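Robotics > Robot learning > Teaching by demonstration

Teaching by demonstration is the practice of showing a robot a task, either by hand or by remote control, and recording the movements so that a control program can be fitted to them. It is used for work that is hard to write out as rules, such as handling cloth.

Methods

In remote control, an operator drives the robot's own arm from a distance. The recorded movements are ones the arm can make, but the work is slow and the operator feels little of the load. With a hand-held gripper, a person carries the gripping tool to the work and no arm is needed. A camera on the tool records the fingers and whatever lies before them, and the path of the tool is worked out later.

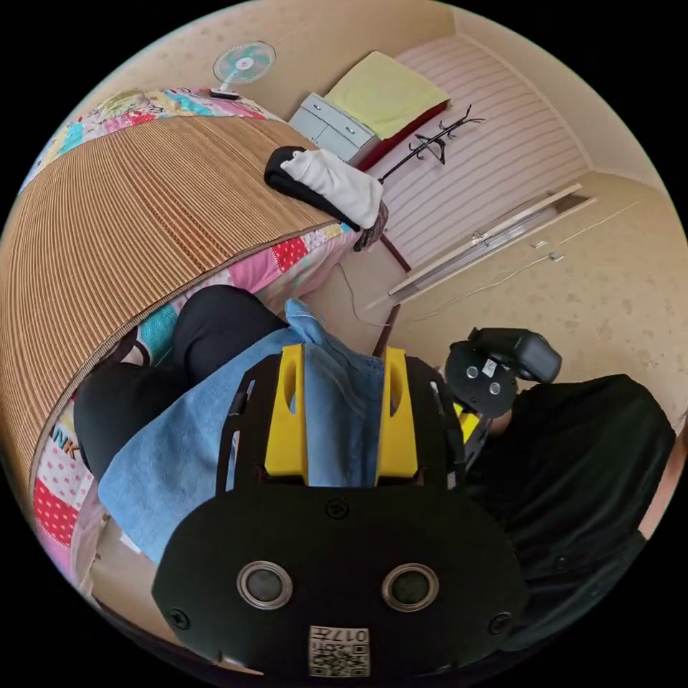 Trirnstead has objected that such recordings flatter the method, as a human wrist reaches angles that many arms cannot, and that any path should be tested against the arm's limits before it is kept. The Ovberg guidelines adopt this test and discard paths that fail it.

Household cloth work

Clothing and towels change shape whenever they are touched, so a single recorded path is of little use on its own. The Sollby collection, begun in October, holds around 3000 demonstrations of household tasks, 345 of them on beds. Some tasks call for two grippers, one in each hand - the two recordings must then share a clock. 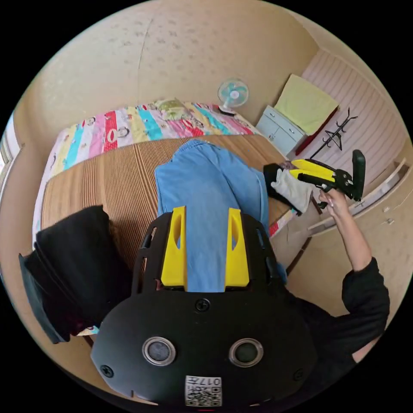 Limits

Demonstrations carry over the habits of the person who made them. In the Doãn trials, a program fitted to 80 demonstrations by one person did worse on unfamiliar garments than one fitted to the same number by several people. Hand-held tools also record no joint positions, and these have to be computed for each arm.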